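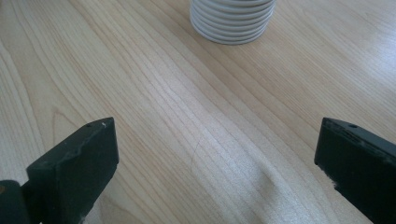
White plates stacked and waiting on one of the wooden tables.

I should start by confessing that I went to the open day at the Skurnberg pottery mainly for the lunch. A friend had told me that they feed everyone who comes, at proper tables and on their own plates, and I have been thinking about replacing my dinner plates for longer than I care to admit. So when the notice for the June open day went up I put my name down, packed a cardigan (old buildings are always colder than you think) and took bus 711 out of town, which winds through every village it can find before it drops you at the bottom of the lane.

From the stop it is a walk of 300 yards uphill, with a wall on one side and somebody's very fine bean rows on the other. The pottery is called Gatosum and it sits in what used to be a grain store, a long low building with small windows down one side. We were a group of 24, and after coffee in the yard they split us in two so that we could all get near enough to see things. I was in the second group, so I had time for another coffee and a good look at the seconds shelf, which I would come back to later with less self-control.

The tour began in the clay room. It smells wonderful in there, like a cellar after rain, and our guide let us each squeeze a lump of the clay they use for plates next to a lump of the clay they use for mugs. I had never thought there would be a difference! The plate clay is a bit grittier between the fingers, and she told us it keeps flatter in the kiln. Plates, she said, are much fussier than bowls. A bowl wants to be a bowl, but a plate spends its whole life trying to curl up at the edges, and a good part of the work is talking it out of the idea – slow drying, turning, a board on top, more slow drying.

We moved on to the glazing room, where I learned why I like a matte white plate so much more than a shiny one. It is partly how food looks on it. Tomatoes, a heap of green beans, even plain boiled potatoes look as if you took some trouble. Their white is a quiet one that goes a little gray in the shadows, and they sell it under the name Miltel. There is a warmer, sandier glaze too, called Sangkhawat, and our group argued about the two of them very happily all the way down the corridor. I had my doubts about matte glazes and knife marks, so I asked. The answer was that yes, you will get some gray marks over the years, and a paste of baking soda takes most of them off. I appreciated getting a straight reply.

Then came lunch, and I can report that my friend was right. The tables are pale wood with a lovely long grain, and on ours there was one part where the lines arched over each other like a row of church windows. I kept running my hand over it. It has just a soft sheen to it, not a hard varnish, and the white plates looked very well on it. They don't lay places at Gatosum. The plates are put out in stacks and you help yourself, and I think that is a much nicer way to start a meal with strangers, because you end up passing plates along and talking before you have even sat down.

I noticed, too, what a pleasant thing a stack of plates is from the side. The rims don't line up perfectly, so you get a wavy, ribbed edge with a thin line of shadow under each one. I have stacked plates every day of my adult life and never paid it any attention.

We had a barley salad, two sorts of bread, a soft cheese with chives, and a rhubarb cake that I went back for. Afterward there was a short talk about the kilns, and anyone who wanted could try trimming a foot ring. Mine came out crooked, and I was very proud of it.

As for the seconds shelf, I came away with 5 dinner plates in the white. I wanted six but the sixth had a chip I knew would annoy me. They were wrapped in newspaper and rode home on my lap the whole way, and they are heavier than they look, so if you go, bring a sturdy bag. Wear shoes you can wipe, as well, and have your coffee early. The tours start at 10 and the good chairs in the yard go fast.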